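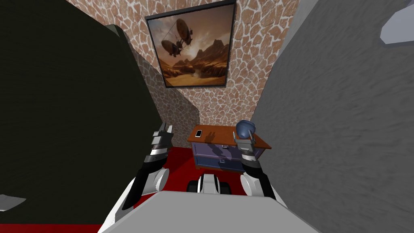
¿Por qué se jubila un árbitro de fútbol aficionado a los 44 años? Porque las rodillas presentan la dimisión antes que el orgullo, según Euan Buchanan, que colgó el silbato en enero.

Buchanan pitó 114 partidos en la liga comarcal de Drorument y perdió, calcula, tres amistades. «Dos las doy por bien perdidas», dice. La tercera era el portero del Nulen, a quien expulsó por sentarse en el balón. 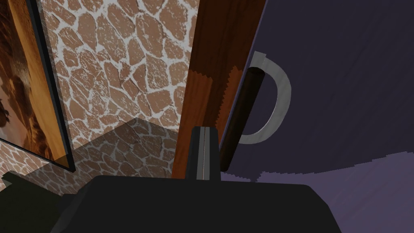

Empezó a arbitrar por dinero, lo cual da idea de su talento para las finanzas. La primera temporada cobró en bocadillos – el de tortilla, fuera de casa; en casa, nada. Del oficio le quedó la costumbre de medir con los ojos todo lo que tiene delante. «Una pared de piedra como esa, la que queda a la izquierda, me habría servido de barrera», comenta. «Y habría protestado menos que cualquier defensa del Nulen.»

Su peor tarde fue una final con prórroga.

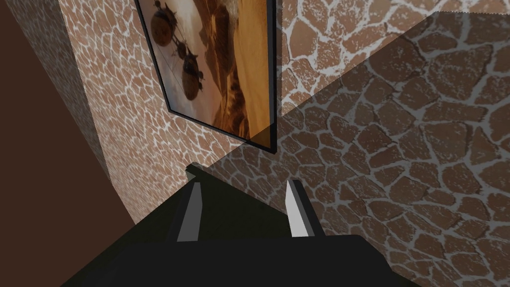
Pitó penalti en el último minuto y el banquillo local le recitó el reglamento, mal. «Me citaron un artículo que no existe. Lo busqué en casa, por si acaso.» Todavía guarda el acta, con una mancha de café encima del único gol.

Ahora escribe Onside, un boletín sobre fueras de juego históricos que tiene 2182 suscriptores, entre ellos Annag Crichton, la delantera a la que más goles anuló.

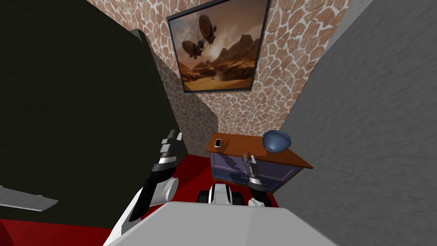

De volver a los campos no quiere ni hablar, y lleva veinte minutos hablando de ello. Crichton le ha propuesto pitar un torneo de veteranos y él ha puesto condiciones: vestuario con pestillo y linieres que vean. A ratos se distrae con el cuadro del desierto colgado en lo alto de la pared, el de los dos dirigibles. «Ahí arriba sí que se vería bien un fuera de juego», murmura. Luego pregunta si el torneo incluye bocadillo.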